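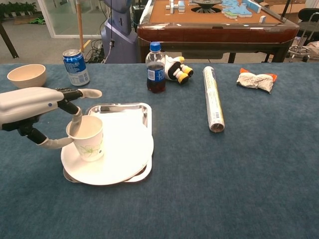

Paper cup with a faint green floral or leaf print, on a round white plate and a stainless steel tray.

Irby Paper Hot Cup, Leaf Print
Item 2887
Sold by the case of 1000. Lids sold separately (item 2563).

Every maker of paper cups says theirs won't leak, won't burn your fingers and will be gone from the earth by next August. We have sold enough of them to doubt all three, so take the maker's sheet with some salt.

Bedska lists the Irby as "compostable." That may be true at a commercial plant that accepts lined cups. Ours in Grikumgate doesn't, and yours may not either. Call before you pay extra for the word. In a backyard heap, we wouldn't count on much.

The wall is a single layer. Fine for coffee with milk, less fine for tea straight off the boil. The sheet says no sleeve needed — we'd order the sleeves.

Lids: the Swanepoel flat lid is described as a universal fit. It fits this cup. It does not fit the older Irby, item 1132, whatever the box says, and we no longer take returns on that mix-up.

The print is on the outside only. Shades vary from case to case, and we can't match a previous order.

Not for microwave use. Store dry, in the sleeve, away from strong smells.

Ships in two boxes. Opened cases can't be returned.

Page last updated 25 March 2021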